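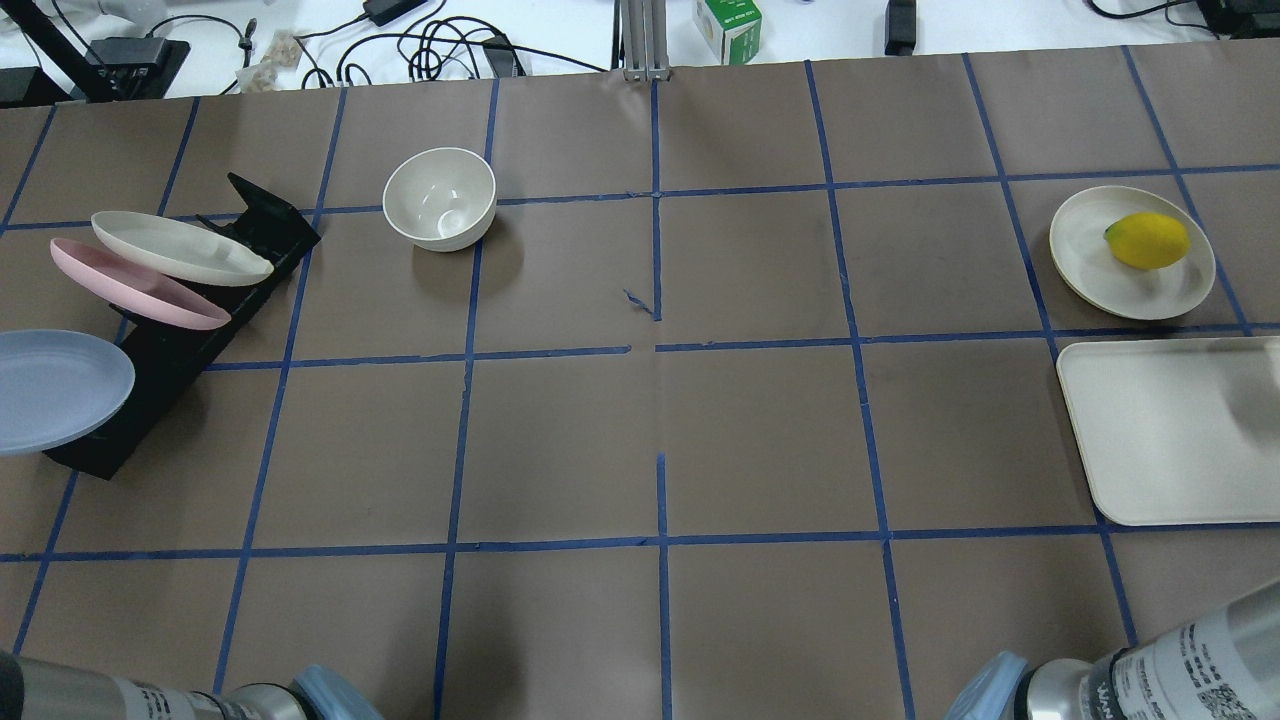

Elsa Løken objected, on reading the first draft of the layout protocol, that a cell label says where a dish is but nothing about how it sits, and that a plate on its edge and a plate lying flat should never share a code. Both points were accepted. The scheme set out in this section therefore records location and posture as separate fields, and the older single-field records from the Plullo layouts were recoded before analysis.

3.2 Surface marking and placement of tableware

The work surface was divided into cells with strips of blue tape run in both directions. The cells serve as a coarse index of location. They are not a measuring grid, and no distance reported in this paper was derived from them. Lines were laid by eye and were accepted if a coder could name the cell on either side without hesitation. Slight bends and differences in cell size were left as they were. Where a line was interrupted, the coder extended it in thought from the nearer piece to the next crossing and treated the gap as if it were taped.

The tableware falls into two groups by support. Racked items stand on edge in the dish rack and take their location from the rack itself, with the slot noted in a separate column. Free items rest directly on the surface and take the label of the cell beneath them. In the layout of Figure 1, the rack holds three plates, two oval and one round, while the bowl, the cream-colored plate and the tray are free. The lemon belongs to neither group. It rests on a plate, and an item carried by another item is coded as a dependent of its carrier, with no cell label of its own.

Large and awkwardly placed items needed further rules. The rectangular tray reaches beyond a single cell, and it was assigned to the cell holding the greater part of its area, with the neighboring cell entered as secondary. The bowl is a harder case: it sits at a line between two cells, and neither has an obvious claim to it. We assigned such items by the position of the base. If the base could not be seen, the center of the rim was used instead, and the record was marked as such. The Tultska coding sheet takes the rim in every case, which is simpler but misplaces deep bowls seen at a slant.
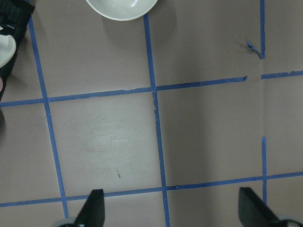 Figure 2. Tape lines and their crossings on the marked surface, viewed from above.

The view from above was used to settle the wording for interrupted lines. Two cases had to be told apart. In one, a line stops and resumes further along in nearly the same direction, as the right-hand vertical does in Figure 2. In the other, the next piece is slightly offset, as with the short piece at the right end of the upper horizontal, which sits a little higher than the end of the longer strip. The first is read as one line. The second is also read as one line, but an item resting in the gap is given both cell labels, because the two pieces imply slightly different boundaries. Ragged edges and small bumps in the tape have no effect on the coding.

Posture was recorded with 3 codes: upright, flat and leaning. A bowl resting on its base is upright. A plate or tray lying on the surface is flat. Any item held at an angle by a rack, or by another item, is leaning - the angle itself was not recorded. Overlap between leaning plates was noted as present or absent, and the order of the plates was written from the back of the rack toward the front. We did not try to judge whether a slot was the correct one for a plate of a given size, although the Shehu guidelines ask for this.

Each layout was coded twice, by 2 coders working separately from the same written rules, with 30 layouts in the set. Disagreements were resolved by discussion and the original entries were kept alongside the agreed ones. Most concerned items at a line. Posture gave little trouble, apart from shallow oval plates in the rack, which one coder had at first entered as upright. The rule for leaning items was reworded on 4th July and the affected records were checked again under the new text.

Color was entered in plain terms (white, pink, cream) and served only to tell items of the same type apart. It does not enter the analysis in Section 4.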